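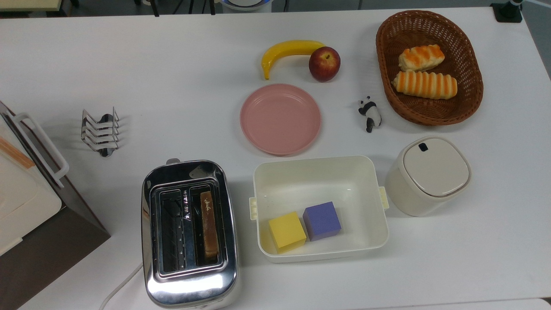
How long should a sourdough starter sit in the fridge between feedings? One week, or 168 hours, works for a starter kept at 100 percent hydration and used for a single bake per week.

I arrived at that interval by keeping a log. The starter is a white flour culture that came from Vittoria Sala when I still lived in Plenham, and it has been fed on the same schedule for most of the time since. The log records the hour of feeding, the flour, the water temperature and the time to double at room temperature after it comes out of the fridge.

At seven days the culture doubles in a little under six hours. At 10 days it takes closer to eight, and the first loaf has a sharper taste and a weaker crumb. At 27 days, which I tested once in March while traveling, there was a gray liquid on top and it needed three feedings before it would raise dough. It did recover fully. The liquid can be poured off or stirred in; I pour it off.

The feeding itself is one part starter, two parts flour, two parts water by weight. I leave the jar on the counter until the surface starts to dome, then put it away. Putting it away immediately also works, but the next rise is slower and I could not get consistent numbers out of it.

Flour matters more than I expected. The Negri bread flour and the Marstead all-purpose gave nearly the same doubling time. Swapping a tenth of the flour for whole rye cut it by most of an hour. I no longer do this in summer, when the kitchen is warm and the culture is fast enough to be a nuisance.

The standard bake uses 800 grams of flour, split into two loaves, with 20 percent starter and 2 percent salt. Bulk rise ends when the dough is up by half – a straight-sided tub makes this easy to read – and the shaped loaves go into the fridge overnight.

One open item is the jar. I have been using a Jisto with the rubber gasket removed and the lid resting on top. A screw lid left a quarter turn loose should behave the same way, and I will log a few cycles with that next.

Contact | Copyright, all rights reserved | Back to top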